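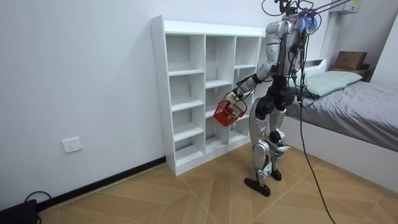

Malsha Samarakoon asked at the March software meeting why the whole-body controller still gets the footstep plan and the arm plan as two separate messages, when every bug we fixed this winter came from the two disagreeing. It was a fair question, and most of this item is the answer.

The split goes back to the first version of Plalero, our planning layer. Walking was working before the arms were, so the footstep planner got its own process and its own message format. When arm planning came along it was added beside it. Each planner assumed the other half of the body would stay roughly where it was. For standing still at a table that was fine. For carrying something up to a shelf while the feet are still moving, it isn't. The arm planner would lock in a hand position based on where the torso was expected to be at the end of the step, the step would end two centimeters short, and the controller would make up the difference by leaning.

Starting with the current release, Plalero sends one message. It holds the next few footsteps, the torso path and the hand targets on a shared clock, and the controller will refuse a plan if any part is missing or out of date. The old messages still work behind a flag called split_plans. We will take the flag out once the Clinen tests have been moved over, so please don't build anything new on it.

What changes for people writing tasks:

Hand targets are now given relative to the shelf or table, and no longer relative to the torso. If perception loses the shelf, the target goes stale and the robot stops at the end of the current step. You will see this in the log as TARGET_STALE. It is not a fault.

The planning rate is fixed at 60 Hz. Tasks that set their own rate will get a warning, and the setting will be ignored.

Carried objects have to be declared when the grasp closes. A basket on a handle swings, and the planner now keeps a margin for that near shelf edges. The default margin is generous – lower it in the task file if you are working in narrow compartments, and tell Lutfa Barua what value you ended up with so we can pick a better default.

On the perception side, shelf fitting has been rewritten. The old code looked for evenly spaced compartments and did badly on units where one column is wider than the rest. The new one fits each panel on its own and works out the openings afterward. It is slower, at nearly 200 milliseconds for a full fit, but it only runs in full when the robot first faces the shelf. After that it tracks edges.

We replayed 3,000 logged plans through the new message before merging. The replay tool is in the Verkance repository under tools/replay, and it runs on a laptop. Run it on your own task logs before you update. The plans it rejects are written to a separate folder with the reason in the file name.

Still open: turning in place while holding an object with both hands, and the slow startup on the Fuchs machine. Notes on either can go straight into the tracker.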